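January 2024
Paste and board tests, continued

Carried on with the warping problem on the account book covers. The Delludville order wants them flat and the last batch bowed toward the text side after drying. Raghda Khoury thinks the paste is too wet. I think it is the board grain, so we agreed to change one thing at a time.

Paste first. Wheat starch, 1 part to 4 parts water by weight for the thick mix, 1 to 5 for the medium, 1 to 10 for the thin. Soaked the starch before heating. Stirred the whole time on low until it went translucent, then took it off and let it cool with a sheet laid on the surface to stop a skin. Pushed each batch through the strainer twice. The thick mix was lumpy the first time through and needed the second pass. The medium did not really need it but I did it anyway so they would be treated the same.

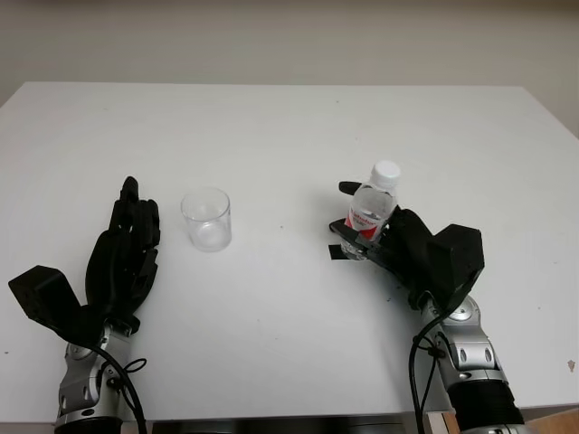 Brushing out was easiest with the medium mix. The thick one dragged on the Canside paper and lifted fibers at the corners. The thin one soaked in before I could get the sheet down, and the sheet grew noticeably across the grain. Marked the grain direction on the back of every piece in pencil this time. Last time we lost track and had to tear a strip off each one to find out.

Boards are the gray ones from Grultville, same lot as the failed covers. Cut pairs from each sheet, one with the grain running head to tail and one with the grain running across. Covered one side only. Lined the other side with plain wove on half of them and left the rest unlined.

Pressed between blotters. Changed blotters after lunch and again before leaving. The Lagman press is still uneven on the left. Packed it with a strip of board, which helped, but the platen needs to come off and be looked at. Please don't tighten it past the pencil mark on the screw until that has been done.
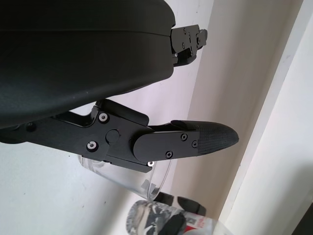 Gripper fingers against the pale wall.

First results, next morning. All the unlined boards pulled toward the covered side, as expected. Cross-grain boards were much worse than the head-to-tail ones. Lined boards with the medium paste came out close to flat. Lined boards with the thin paste pulled slightly the other way, so the lining took up more water than the cover paper did. So Raghda and I are both partly right. Grain matters more, but the thin paste makes it worse.

Chalerm Sitthichai asked whether we should go over to a mix with some PVA in it. I would like to keep to starch for this order because the customer wants the books repairable. We could try a mix on the offcuts in April when the next board delivery is in.

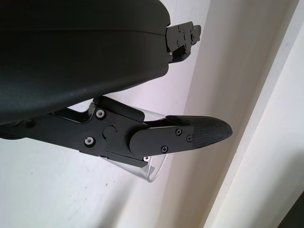
The drying rack is the other job. The runners are held with roundhead screws and the heads stand up high enough to dent a damp cover when it slides over them. I found the dents on two of the test boards, in line with the screws. Turning the runners over would only move the problem. I want new ones drilled and countersunk, with the heads set flush like the two small ones on the black bracket in the photo. Chalerm has a countersink bit but it is dull. Sand the edges of the runners while they are off.

Paper stock: the Canside roll is getting low. Supplier will only do the old shade if we take 1,000 sheets, which is more than we have shelf space for. Asked for a price on the new shade and a sample to paste out before we commit.

To do:
Repeat medium paste, lined, head-to-tail grain only
Take the platen off the Lagman and check the left side
Label the paste jars with the ratio
Wash the brushes properly, there was dried paste in the ferrule of the wide one
Leave the flat boards out of the press overnight and see if they stay flat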